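Subject: Re: [clocksync] drift on the Drorholm loggers

Pranab Samarakoon wrote:
> Unit 2225 gained 116 ms overnight. Is the crystal bad?

Probably temperature. Compare it against 2357 before swapping parts. 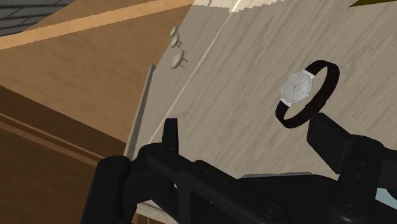 Drift is a rate, so one offset reading says little. Log the offset hourly and fit a line. The same goes for a cheap analog watch, silvery dial and thin gray hands, with no fine readout at all: read it twice, far apart.
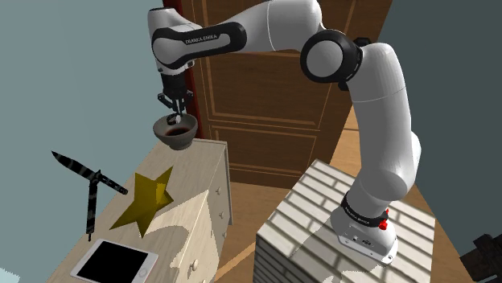 Deltgate, November

Firmware 1167 applies the slope correction at boot only. Restart after editing the table.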